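Student Work > Engineering and Design > Term Projects

Search reports, authors, keywords Go

Living With a Hand-Held Gripper Kit: A Term Review of the Tendthorpe Starter Set

Project report by Oksana Hutsuliak and Zakhar Hordiienko
Advisor: Golnar Mahmoudi

How we ended up reviewing a kit

When we signed up for the project course, both of us wanted to build something from scratch, and we spent the first couple of weeks drawing grippers on the backs of other people's handouts. Our advisor was very patient about this. She let us go on for a while and then asked, quite kindly, whether we had ever used a good one, and of course we hadn't! So the project turned into a review. The department had been thinking about buying the Tendthorpe set for next year's lab course, and somebody needed to spend a term with it and write down what it is like to own, down to the boring parts like the manual and the screws.

The Tendthorpe set is a hand-held gripper that you hold and squeeze yourself while it records what you do, so that the recording can later be used to teach a robot arm the same task. You get the gripper, a carrying case, two sets of finger liners, the recording software and a year of email support. We paid for none of it, since it came on loan through the reseller, Zomesach, and we want to say that up front. They didn't ask to read this report before we handed it in.

Unpacking and first week

The case is lovely. We both said so at the same time, and Oksana still thinks it is the best part of the kit (Zakhar would like it noted that he disagrees). The foam is cut properly, there is a place for each piece, and the little bag of spare screws has a label on it that matches the manual.

The manual itself is another story. It runs to 74 pages, and the thing you need on your first morning, which is how to pair the gripper with the software, is on page 43 under a heading about firmware. We lost most of an afternoon to that. Antonina Tkachuk from the year above us had met the same problem on an older model and came by with her own handwritten page of steps, and we have been using her page ever since. If the department does buy the set, please photocopy her page and tape it inside the lid.

Fitting the liners takes a small screwdriver and some patience. The ribbed liners hold better on slick covers and the smooth ones are kinder to paper, at least in our hands. We settled on the ribbed ones for nearly everything.

What we used it for

We wanted tasks that an ordinary person might care about, so we picked tabletop jobs with school things: moving a notebook, lining up an edge with a printed line, setting small items inside an outline drawn on the cloth. The gridded tablecloth was Zakhar's idea. It makes it much easier to talk to each other about where something should go ("two squares toward the wall") and it cost less than lunch.

Over the term we recorded 343 attempts and kept 235 of them. The ones we threw out were mostly our own fault in the beginning, when we would stop halfway through to discuss something, or start the recording and then forget which task we were on. By June we were a good deal tidier about it.

One of us held the gripper while the other watched the software and kept notes. We swapped often, because the grip is sized for a larger hand than Oksana's and her thumb got tired. There is an adjustable strap, but the adjustment is on the wrong side if you are left-handed, and Zakhar is.

The notebook task was the one we came back to whenever we changed a setting. A closed notebook is flat, it doesn't roll, and it still manages to be difficult, because you have to get a finger under the cover without pushing the whole thing away from you. We put the teal one near the middle of the table and came at it from across the cloth, a little at a time. 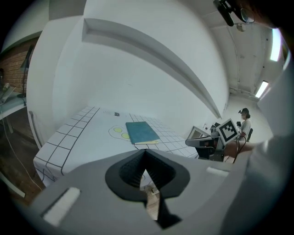
What we liked

The weight is good. After a long session you know you have been holding something, but it never felt as though it was pulling the wrist down, and the squeeze is light and even all the way through.

The software saves as it goes. We didn't think much about this until Zakhar's laptop ran out of battery in the middle of a session and everything was still there when he plugged it back in. We were so happy that we wrote to Zomesach to tell them, and got a very friendly answer from Myroslav Kovalchuk, who seemed surprised to hear from customers without a complaint.

What we would change

Please move the pairing instructions to the front. Please also offer a smaller grip, even as an extra. The liners ought to come with more than one spare set too, as ours looked worn well before the end of term.

Support answered us 4 times, always politely, though one reply simply pointed us back to the firmware chapter.

Would we buy it?

For a shared lab, yes, as long as somebody looks after the spare parts. For one student working alone at home it is a lot of kit, and we'd suggest borrowing the department's set over a weekend first. Oksana has already asked whether she can have the case.

Related reports

Sorting Mixed Screws on a Student Budget
Choosing a Desk Lamp for Bench Work
Notes on Writing a Lab Manual People Will Read
A Secondhand Robot Arm, One Year Later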